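3.2 Storage conditions in the households

The second part of the survey was about how families keep dry food after they bring it home. We visited homes in two settlements, Jondow and Kekgate, which are supplied by the same mill but differ in climate. Jondow lies in the valley and has humid air for most of the year. Kekgate is higher and drier, but the houses there are heated with stoves, and the kitchen temperature changes strongly between day and night. In total, 3,155 questionnaires were returned in a form that we could use.

Respondents were asked where they store flour, rice and dried beans, for how long, and in what kind of vessel. The answers were grouped into 4 classes: original paper or cloth bag, glass jar, metal tin, and plastic container. When a family used more than one kind of vessel for the same food, we recorded the one which held the larger amount. This rule is simple, but it hides some habits. Many families in Kekgate keep the main supply of flour in the bag and move only a small part of it to a container for daily use.

The paper or cloth bag was the most common answer for flour in both settlements. For rice, the plastic container was more common in Jondow, and the glass jar in Kekgate. Several respondents in Jondow explained that they had changed from bags to containers after losing food to weevils. We did not ask about insects directly in the first version of the questionnaire -- the question was added in January, after the pilot visits -- and therefore the early answers on this point are not complete.

The lid was a more difficult matter. In the questionnaire, a container with a lid and a container without a lid belong to the same class, although they protect the food very differently. During the visits we noted that containers were often left open or covered only with a plate or a cloth. An open vessel with straight walls (Figure 4) is convenient for taking flour with a cup, and respondents mentioned this advantage more often than the price. For the moisture model in Section 4 we treat such vessels as fully open.
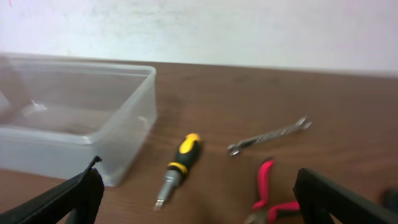 Figure 4. Clear plastic container of the open type, on a wooden tabletop.

The place of storage also had an influence on the answers. Containers kept on a table or a shelf were reported to be emptied sooner than those kept in a cupboard, probably because the food is seen and used every day. We cannot separate this effect from the size of the household with the present data. The moisture readings for the four classes are given in the next section.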